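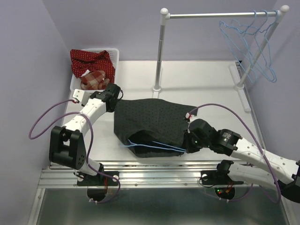 TRALLEDLEY ROBOTICS PUTS TWO-ARM LAUNDRY STATION ON TRIAL, SAYS HOME USE STILL A WAY OFF

Filed under: Company News / Home & Garment Care

BRILOLDALE, May - Can a machine do the laundry yet? Short answer from Tralledley: parts of it. On a good day.

The company's Masson station, two arms on one table, has now logged 2914 tries at handling clothes. Flattening, folding, hanging. Dark garments the hardest so far, edges get lost. Thin strings no help either.

"People ask when they can buy one. Not this year," said project lead Golshifteh Ghorbani. "A shirt never lands the same way twice, and thats the whole job."

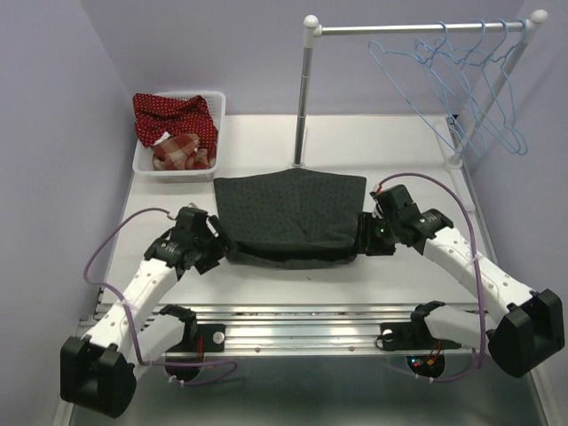 Hangers are a seperate problem. Getting one in through the neck takes both arms working together, and the team will spend the next six months on that alone. Shop floors first, homes later. Laundry chain Dena has agreed to try one station in its back room, with a goal of 300 garments a week.

Staff will still do the sorting and the final check.

Demo for trade press Sunday, 10 a.m., Briloldale site. Contact: Stelios Manolakis, press desk.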